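**Ticket 283 — White end caps do not stay in the panel**

Status: open, waiting for answer from supplier
Product: Plorneo shelf, pale side panels, Divstead order
Reported: Tuesday, morning

**Problem**

We are assembling the Plorneo shelves for our reading room. Each side panel has round holes, and each hole should be closed with a plain white cap. The instruction sheet says to press the cap by hand until it is level with the panel. With our panels the cap goes in only half of the way and then stops. If I press harder it goes down on one side and comes up on the other.

**What I have tried so far**

1. Cleaned the holes with a dry brush. A little dust came out, but the cap stopped at the same depth.
2. Turned the cap over, because both faces look almost the same to me. No difference.
3. Took a cap from the second bag. This one went in a little deeper, but after 45 minutes it had risen again.
4. Tapped with a rubber hammer over a folded cloth. The cap went level, but I heard a small crack and stopped. I don't want to damage the panel.

I have not used glue. The sheet from Divstead says that glue ends the guarantee, so I will wait for your advice.
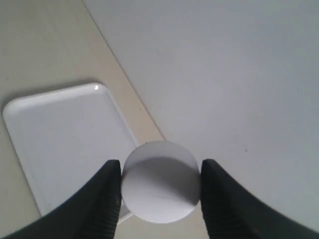

The caps have no text or number on them, so I cannot tell if they belong to this model. The bag has only a sticker with the name Grundstead. In your catalogue I see that Grundstead is also a shelf, with thicker panels. Is it possible that we have received the caps for the other shelf? The order was for 300 pieces and all of them came in the same kind of bag.

**Update, 14:20**

I called the shop, Kaczorowski, where we collected the order. They checked their stock and told me that the Plorneo caps should come in a paper box, not in a bag. They could not say if the two caps have a different diameter. I asked them to keep one box for us until the question is clear.

**Update, 16:05**

I measured the holes with a caliper and they are all the same, so I think that the panels are good. The caps are slightly wider than the holes — the difference is small, but I can feel it with the finger.

**What I need from you**

- Please confirm the correct diameter of the cap for the Plorneo panel.
- Please tell me if I can return the opened bags. Two are open, the others are still closed.
- If the panel with the crack sound must be changed, please write which photos you need from me.

The shelves are standing without caps for now, and we have not put any books on them.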